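Stop making me sign up to buy a lamp

Tried to buy a desk lamp from Gendton last night. One lamp. Took 9 screens. Name, email, password, confirm password, birthday - why does a lamp shop want my birthday - then a code sent to my phone, which came after the page had timed out.

I gave up and went to bed at 1 in the morning with no lamp.

Used to be you walked in with cash and walked out with the thing. Now everybody wants a "relationship." I have 421 saved passwords. I looked. At least 66 are for places I bought from once and will never go back to, one of them a sock store. Don't even remeber the socks.

And the emails! Rautiainen sold me a kettle in March and has written to me more than my sister has. Unsubscribe takes you to a log in page. Of course it does.
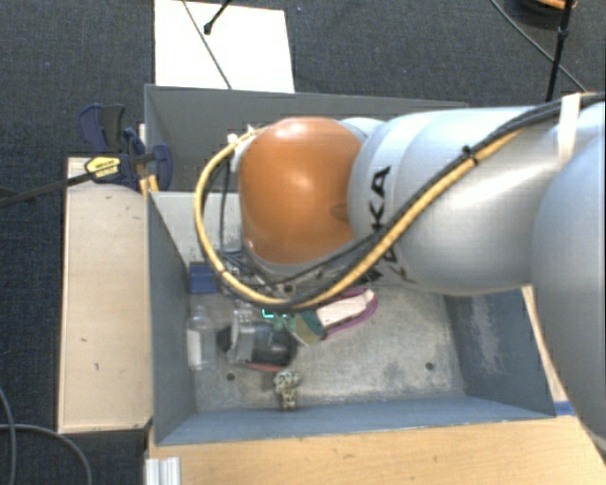 People say it's for convienence. Whose? If I come back, I'll type my address again, takes a minute, I know it by heart. And then when one of these shops gets hacked you get the sorry letter and change the password in ten other places, yes I know, I reuse them.

Guest checkout. One button, top of the page, not in gray type under the big blue one. Sakdale does it and I buy from them even when they cost more.

Still need a lamp.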